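Short thread on why hot water is slow to reach a bathroom faucet, and which fixes change that. Written mainly for people renovating in Samdale, where most houses have the water heater at one end and the bathroom at the other.

The wait has two parts. First you push out the cool water sitting in the pipe. Then the pipe itself takes heat from the first hot water to pass through, so the front of the slug arrives lukewarm.

The first part is simple volume over flow. Pipe volume goes with the square of the inside diameter, so going from three-quarter to half-inch pipe cuts the stored water by about half for the same run.

Low-flow aerators save water while you wash. They don't reduce what you dump while waiting for heat. The pipe holds what it holds, and a lower flow only empties it more slowly.

My own case: 17 feet of half-inch copper from the branch to the sink, with a half-gallon-per-minute aerator. Time to usable hot water, with the branch already warm: 30 seconds. From a cold start it is much longer.

I swapped the aerator for a Rana insert with a higher rating to check. The wait dropped. The amount collected in a measuring jug barely moved. I put the old one back. 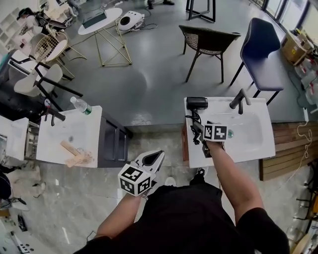
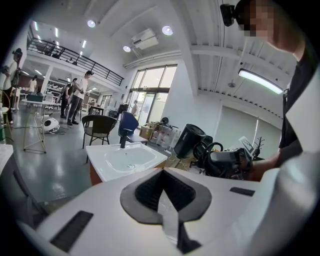
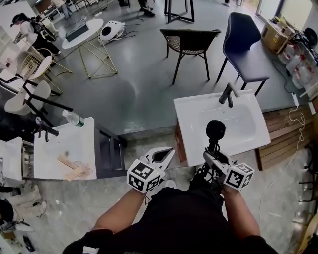
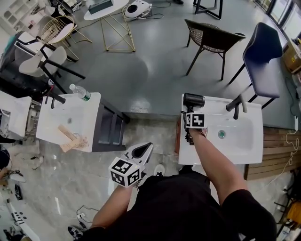
Insulation next. Foam sleeve does very little for the first draw of the morning. The pipe has had all night to cool and will reach room temperature either way.

Where sleeve helps is the second draw. A bare half-inch line in a cool crawl space can be useless after a quarter of an hour. With sleeve it stays warm enough for a good while longer. In a house where people use the sink one after another, that matters.

Recirculation pumps: a continuous loop gives you hot water quickly and loses heat all day. A timer is better. A push button at the sink is better again if people will use it. In my house they do on weekdays and forget on Saturday.

I have a Citell pump on a button with a return through the cold line. Drawback: the cold tap runs warm for a bit afterward. If that bothers you, you need a dedicated return pipe, and you want to decide that before the walls are closed.

The Tetico check valve I used on the crossover failed after nine months. Symptom was warm water at the cold tap with the pump off. It took me five minutes to find and a lot longer to reach. Leave an access panel.

Order I would do it in: shorten the run, reduce the diameter where the flow allows, add sleeve, then think about a pump. Check local code on minimum pipe size before step two.

Will post the crawl space temperature log in October when the heating is on.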